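3 引き取り条件の記載と落札者の負担
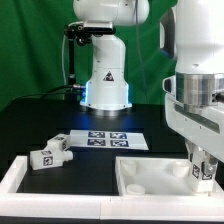 図1 緑色の幕の前に設置された白いロボットアーム。台座の周囲が青く光っている。

3.1 本節の対象

前節では、中古品の競売における出品文のうち、品物の状態を述べる部分を検討した。本節では、品物の受け渡しに関する部分、すなわち引き取り条件の記載を取り上げる。引き取り条件とは、落札者がいつ、どこへ、どのような準備をして品物を受け取りに行くべきかを定める文のことである。本稿では、会場の住所や受け渡しの時間帯だけでなく、階段の有無、必要な人手、車両を寄せられる場所、工具の持参なども、この語に含めて考える。

資料としたのは、競売会社ナナヤッカラ(Nanayakkara)がニルトベルグ(Niltberg)の倉庫および周辺の個人宅で行った遺品整理型の競売の出品文500件である。出品文はすべてオンラインの入札システムであるフルンダーノ(Flundano)に掲載されたもので、写真、見出し、説明文、引き取り欄の四つの部分からなる。このうち引き取り欄に定型文以外の記載があるものは400件であった。残りの出品文では、引き取り欄に会場の住所と時間帯の定型文だけが置かれている。以下の議論は、主としてこの400件に基づいている。

出品文の収集と分類は筆者らが行い、判断が分かれた出品文については、二人の分類者が相談して決定した。相談しても決まらなかったものは「その他」に入れた。「その他」に入った出品文には、一つの文の中に引き取り条件と品物の宣伝が混ざっているものが多い。例えば「大きいですが、軽いので女性でも運べます。ぜひご覧ください」というような文である。この文が条件であるのか、勧誘であるのかを決めることは、文だけを見ては難しい。

3.2 条件の種類

引き取り条件は、内容によって三つの種類に分けることができる。第一は場所に関する条件、第二は人手と道具に関する条件、第三は期限に関する条件である。

場所に関する条件は、品物が置かれている階、扉の幅、階段の曲がり方などを述べる。個人宅の競売では、この種類の記載が特に多い。家具が二階の寝室に置かれたまま出品されることが普通であり、落札者は、品物を買うと同時に、その品物を階段から下ろす仕事も引き受けることになる。ところが、出品文の多くは「二階」とだけ書き、階段の形については何も述べない。聞き取りに応じた落札者のタンコ・アデビシ氏(Tanko Adebisi)は、衣装だんすを落札した際の経験について次のように語っている。

「二階と書いてありましたから、二階だと思って行きました。それは正しいです。しかし、階段が途中で狭くなることは書いてありませんでした。私たちは引き出しを全部出して、それから裏の板も外しました。家に帰って、また付けました。値段は安かったですが、一日がなくなりました。」

この語りで注意すべき点は、出品文に誤りがなかったということである。品物は確かに二階にあった。落札者が不足を感じたのは、書かれている情報と、運搬を計画するために必要な情報との間の隔たりである。本稿ではこれを「記載の隔たり」と呼ぶ。

人手と道具に関する条件は、「二人以上でお越しください」「台車をご持参ください」のような依頼の形をとることが多い。ただし、依頼の形であっても、守らない場合に受け渡しを断られるかどうかは出品文ごとに異なる。ナナヤッカラの担当者によれば、会社としては一律の規則を設けておらず、当日の現場責任者の判断に任せているとのことである。そのため、同じ「二人以上」という文が、ある会場では厳格な条件となり、別の会場では単なる助言となる。常連の落札者はこの違いを会場の名前や責任者の顔から推測しているが、初めて参加する落札者にはその手がかりがない。

期限に関する条件は、他の二種類に比べて記載の形が安定している。日付と時間帯が示され、過ぎた場合には権利を失うという文が続く。しかし、延長を申し出ることができるかどうかについては、ほとんどの出品文が述べていない。実際には電話での申し出が受け入れられる例があり、聞き取りの中でもこのことが何度か話題になった。延長の慣行を知っている人だけが延長を得られるという点で、期限の記載は公平さの問題を含んでいると考えられる。

3.3 聞き取りの方法

出品文の分析を補うため、落札者10名に対して聞き取りを行った。対象者は、トルルターソープ(Trulterthorpe)またはニルトベルグに住み、ナナヤッカラの競売で大型の品物を落札した経験がある人に限った。聞き取りは2025年10月に、対象者の自宅または引き取り会場の近くの喫茶店で実施した。対象者の希望により録音を行わなかった場合は、筆者らが筆記した記録を後で本人に確認してもらった。引用の中の言葉づかいは、意味が変わらない範囲で整えてある。

質問は、落札前に引き取り欄を読んだか、読んだ場合にどのような準備をしたか、当日に予想と異なることがあったか、の順に行った。当初は値段についての質問も用意していたが、最初の対象者が値段について話すことを好まなかったため、以後は対象者の側から話題にした場合だけ記録した。

なお、対象者はいずれも品物を最後まで引き取った人である。引き取りをあきらめた人の話を聞くことができなかった点は、本調査の大きな制約である。この点については3.6で改めて述べる。

3.4 引き取り欄はいつ読まれるか

聞き取りの結果、引き取り欄を読む時期には個人差が大きいことが分かった。入札の前に必ず読むと答えた人もいれば、落札の通知が届いてから初めて読むという人もいた。後者に属するロイ・ヴオン氏(Lợi Vương)は、食器棚の入札について次のように説明した。

「先に写真を見ます。次に今の値段を見ます。欲しかったら入れます。引き取りのところは、画面のずっと下にありますね。勝ってから読めばいいと思っていました。負けたら、読んだ時間がもったいないですから。」

この説明は、入札者の行動として理解できるものである。競売では入札しても落札できるとは限らず、落札できなかった品物の引き取り条件を読むことは、本人にとって無駄な作業となる。したがって、入札の数が多い人ほど、引き取り欄を後回しにする傾向を持つ可能性がある。ただし、本調査の規模ではこの傾向を確かめることはできない。

一方、ガディサ・ネグシエ氏(Gadisa Negussie)は、引き取り欄を最初に読むと答えた。同氏は中古の厨房機器を買って飲食店に納める仕事をしており、運搬の費用が利益に直接かかわる。同氏の場合、引き取り欄の内容から運搬費を見積もり、その額を引いた残りを入札の上限としている。条件が詳しく書かれている品物には高い額まで入札し、書かれていない品物には低い額で止めるという。

「書いていないときは、一番悪い場合を考えます。地下、階段、駐車できない。それで計算します。だから、書いてくれたら、もっと払えます。売る人は、それを知らないと思います。」

この発言は、条件の詳しい記載が売り手の不利になるとは限らないことを示している。出品者の側には、厄介な条件を書くと入札が減るのではないかという心配がある。しかし、職業として買う人は、記載がないことをすでに費用として計算に入れている。記載がないために失われる入札は、出品者の目には見えない。

3.5 表現の形と読み取り

次に、条件を表す文の形について述べる。資料に現れた文末の表現は、命令に近いもの、依頼、単なる事実の記述の三つに大きく分かれる。問題となるのは事実の記述である。例えば「エレベーターはありません」という文は、形の上では建物の説明であるが、出品者の意図としては「階段で運ぶ準備をしてください」という依頼を含んでいる。

聞き取りの際、筆者らは対象者に複数の出品文を見せ、どのような準備が必要だと思うかを尋ねた。「エレベーターはありません」という文については、全員が階段での運搬を予想した。これに対し、「物置の奥にあります」という文の解釈は分かれた。手前の物が当日までに片づけられていると考えた人と、自分で動かさなければならないと考えた人がいたのである。ジャハンギール・シヴァクマール氏(Jahangir Sivakumar)は後者で、手袋と懐中電灯を必ず車に積んでおくと述べた。

「奥にありますと書く人は、奥から出すのが嫌だったのでしょう。出せるなら、出してから写真を撮ります。」

同氏の推測が正しいかどうかは確認できない。しかし、出品文の読み手が、書かれた内容だけではなく、書き手の事情まで読もうとしていることは興味深い。写真についても同様で、対象者の何人かは、品物そのものよりも床や壁や扉を見て、搬出の難しさを判断していると答えた。床に段差があるか、扉が写真の中に入っているか、隣の品物との間に人が立てるか、といった点である。写真は、状態を示すために撮られながら、引き取り条件の資料としても使われている。

また、一つの出品に多数の品物が含まれる「一括」の場合には、条件がどの品物にかかるのかが不明確になりやすい。「棚の上のものも含みます」という文があるとき、落札者は棚の上のものを残して帰ることができるのか。ナナヤッカラの規約には、落札した品物はすべて搬出しなければならないという条項があるが、引き取り欄にはこの条項への言及がない。そのため、棚だけを必要とする落札者が、不要な箱を大量に持ち帰ることになった例が聞き取りの中で報告された。この落札者は、帰りに処分場に寄ったという。

3.6 考察と限界

以上の結果から、引き取り条件の記載について次のことが言える。まず、記載の隔たりは、虚偽や不注意によって生じるというよりも、出品者と落札者がそれぞれ別の作業を想定していることから生じる。出品者は、品物がどこにあるかを述べれば十分であると考える。落札者は、品物がどの経路を通って外に出るかを知りたい。現在の引き取り欄は前者の考えに沿って作られており、経路を書くための項目がない。

改善の方法としては、引き取り欄に、車両を止める場所から品物までの経路を書く項目を設けることが考えられる。フルンダーノの画面では引き取り欄が説明文の下に置かれているが、入札ボタンの近くに要点だけを表示することもできるであろう。ただし、項目を増やせば出品者の負担も増える。個人宅の競売では、家族が短い期間のうちに多数の品物を登録しなければならず、項目が多ければ空欄のまま残される恐れがある。どの項目を必須とするかについては、出品者への調査を行ってから決めるべきである。

本節の分析には、いくつかの限界がある。第一に、資料は一つの競売会社のものであり、他社の出品文に同じ傾向があるとは言えない。第二に、3.3で述べたように、引き取りをあきらめた落札者に話を聞いていない。記載の隔たりによって最も大きな損失を受けたのはこれらの人々であると推測されるが、会社は取り消しの記録を外部に出していない。第三に、筆者らの分類は文の内容に基づいており、実際の会場の状況と照合したものではない。階段の幅を自分たちで測ることができれば、記載と現場の差をより正確に示すことができたと思われる。

次節では、出品者の側から見た記載の作業を取り上げ、テオフィロ・バルデラマ(Teófilo Valderrama)が登録作業に同席して作成した記録をもとに検討する。

関連する論文
・遺品整理型競売における状態表示の語彙
・「現状渡し」の範囲をめぐる落札者の理解
・一括出品の構成と入札の集中
・トルルターソープの古道具市と価格の交渉
・オンライン下見と会場下見の比較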